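The Flat on Cloremard Hill

Nayara Camargo had already fallen for the flat by the time she reached the second landing, and she hadn't even seen inside it yet. It was the banister that did it. Someone had painted it the green of garden peas, all the way up, and then carried on round the corner as if they couldn't bear to stop.

"It's the stairs that put people off," said Robel Gebru, who had the keys and a folder and was breathing quite hard. "I ought to be straight with you about the stairs."

"I love the stairs!"

"You've got shopping to think about. And it's been on our books since November."

"I love them," said Nayara, and went up the last flight two at a time.

She had viewed 9 flats for Merkance's first-time buyers' scheme, every one of them sensible, every one with a lift or a parking space or a bathroom done in beige. Her friend Bethel had come to most of them and had liked all the ones with parking. Bethel Jemal had a spreadsheet. It had a column for damp and a column for buses, and nowhere in it was there a column for a green banister, so Nayara had come to this one by herself.

Robel got the door open on the third try (it wanted lifting a little as you turned the key, and she made a note of that straight away, as though it were hers to remember). Then they were in the hall and there was light everywhere, pouring down through a window in the roof that the listing hadn't even mentioned.

"Is that in the particulars?"

He looked in the folder. "No," he said. "Should be, shouldn't it?"

The kitchen was narrow and had a shelf just the right height for a radio. The sitting room looked out over the whole of Nulalia – the market roofs, the school, the river doing its big lazy bend past the brewery – and she stood with her forehead nearly on the glass and picked out the bakery, the library, her own bus stop. Eight years she'd waited at that bus stop in all weathers and she'd never once looked up here.
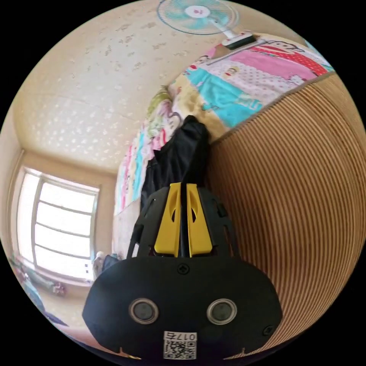 "The lady who's selling is downstairs, if you've any questions," Robel said. "Mrs Tekleab. She's moved in with her brother on the ground floor. Her knees."

Nayara had so many questions that she'd started counting them on her fingers, and they went down together, past the pea-green corner, to a door with a brass fish for a knocker.

Sosina Tekleab was tiny and wore a man's cardigan with the sleeves rolled. She did not ask them to sit so much as steer them into chairs. Her brother, Berhanu Araya, put the kettle on without turning round, and a fat old dog called Tô came out from under the table and lay down on Robel's shoes.

"Did you see the roof window?" said Mrs Tekleab.

"It's wonderful! It isn't even in the listing."

"I told them to leave it out. I wanted to see who'd say something."

Robel gave the dog a long look.

So Nayara asked her questions. Did the boiler bang? It did, on cold mornings, and you got fond of it. Who had the flat underneath? A trombone teacher, but a good one. Was the service charge really £343 for the quarter? It was, and it had gone up because of the gutters, and Mr Araya turned round from the kettle at last to tell her all about the gutters, which took two cups of tea. She enjoyed every minute of it. She'd never had gutters before.

"And the banister?" she said, when he'd finished. "Who painted it?"

"My husband," said Mrs Tekleab. "The freeholder wrote him 3 letters. He said he'd stop when the tin ran out, and then he went and bought another tin."

Outside on the pavement Robel cleared his throat and said there was another couple viewing at four, he wasn't saying it to hurry her, he was obliged to mention it. Nayara was already doing sums on the back of the particulars. The deposit she had. The solicitor she had, just about. The searches and the survey and the removal van came to £1,369 if she could borrow Bethel's cousin's boxes, and she could eat soup until spring. She liked soup!

She rang Bethel.

"Is there a lift?" said Bethel.

"No."

"Parking?"

"No. Bethel, there's a window in the roof."

There was a pause and the sound of typing.

"How do you spell that," said Bethel, "for the column?"

Nayara laughed so loudly that a man across the road looked round. Then she turned to Robel, who was still brushing dog hair off his trouser leg, and asked him whether she could make an offer standing up, or whether they had to go back to the office for it.

"Standing up's fine," he said, and felt in his jacket for a pen.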